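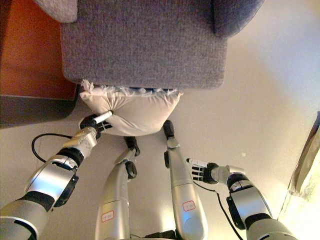 The method section had been finished since September, and the person who wrote it no longer believed one of its sentences. The sentence said that a two-handed pickup begins when the second hand makes contact. In the pillow trials this was plainly too late. With the left hand closed on one corner and the right hand still open over the floor, the controller had already made its decision, and everything that followed was execution. The author, who held the post of second analyst at Protwood, wanted the onset moved earlier. The first analyst wanted it left where it was.

They had argued this on paper for 10 days. The laboratory preferred paper. Remarks were entered in the margin of the draft in gray, replies in blue, and a remark that drew no reply by the end of the day was considered accepted. The first analyst wrote short remarks. "Contact is measurable," said the one beside the sentence. "Intention is not."

The second analyst replied that nothing in the proposal concerned intention. The quantity in question was the arm's rate of approach, taken from the joint encoders, and it was available in every trial.

"Then call it approach," said the gray text.

"I would like to call it onset," said the blue.

There were 400 trials. Each began with the robot standing at the sofa in the room on the second floor and a pillow on the floor by its feet. Each ended with the pillow on the seat, or with the pillow somewhere else, and a line in the table. The policy under study was called Treltora. It had been trained at the Guzmán site on boxes and trays, which have edges and stay the same size when held, and the purpose of the paper was to report what it did with an object that had neither property. The short answer was that it did fairly well. The longer answer occupied the results section and part of an appendix.

What bothered the second analyst was Table 3. It sorted the failed trials by the phase in which they failed, and under the September definition most of them fell in the phase named "single-hand hold," before the two-handed pickup had begun. A reader would conclude that the robot could not keep hold of a pillow with one hand. The second analyst had sat through the trials and did not think so. The left hand pinched a fold of fabric and kept it. In trial after trial the corner stayed between the fingers and the thumb while the right hand came in too low, or came in at the correct height and closed above the seam, or stopped short and waited. These were failures of the second hand. The table charged them to the first.

The second analyst put this in the margin. No reply came that day. Under the rule it was accepted, but the sentence in the draft had not changed, and the rule did not say who was supposed to change it.

On Saturday the building was heated to the weekend level. The second analyst came in with a coat on, opened the encoder logs, and began computing the new onset for each trial by hand, meaning that a script did it and a person looked at each curve afterward. The curves were dull. The right arm moved, slowed, and at some point committed: the elbow stopped adjusting and the wrist took over. A threshold placed there agreed with the eye in nearly every case. In the rest the arm slowed twice, and the analyst marked those for separate treatment and went on.

By the middle of the afternoon the failures had moved. They left the single-hand hold and collected in the new phase between onset and contact, where there had been no phase before. The column needed a heading. The analyst typed "reach," deleted it, typed "undecided," deleted that with some speed, and settled on "pre-contact."

It was then that the first analyst's remark appeared. It was attached to the heading, and it was in gray.

"You are here," it said.

The second analyst looked at the clock and then down the corridor. The door at the far end had a light under it.

"Since ten," the blue text answered.

"Did you check the cases with two slowdowns?"

"Marked, not checked."

"I am checking them," said the gray. After a few minutes it added: "In all of these the pillow slid. The hand was following it. I would count the last slowdown."

This was correct, and the second analyst was annoyed to see that it was also simple. The pillow moved a little whenever the left hand tightened, and the right hand revised its target, and the curve showed the revision. One line in the script took care of it. The script was run again. The leftover cases joined the others, and the table closed with no remainder and no footnote.

There remained the sentence. It still said that a two-handed pickup begins when the second hand makes contact. The cursor of the first analyst stood at the end of it for some time. The second analyst watched it and did not type. Nindedar, the editing system, allowed two people to stand in one sentence but displayed a yellow bar to discourage the practice, and the yellow bar was displayed.

The word "contact" went first. Then the clause came apart from the right, a letter at a time, until the line read "A two-handed pickup begins when the second hand" and stopped.

"Commits," wrote the second analyst.

"Commits is intention," said the gray.

"Settles, then."

"Settles sounds like the end of something. We need the start."

The radiator under the window made its noise. In the room upstairs the robot was powered down in its stand, as it was every weekend, and the pillow was on the shelf with the spare one, which had never been used in a trial and was listed in the appendix anyway.

"Begins when the second hand enters its final approach," wrote the first analyst. "Defined in Section 2. Threshold given there. You write the definition."

The second analyst read it twice and could find nothing wrong with it. The reply field was open. The blue text said "Fine," and then, after it had been saved, the analyst took off the coat and started on Section 2.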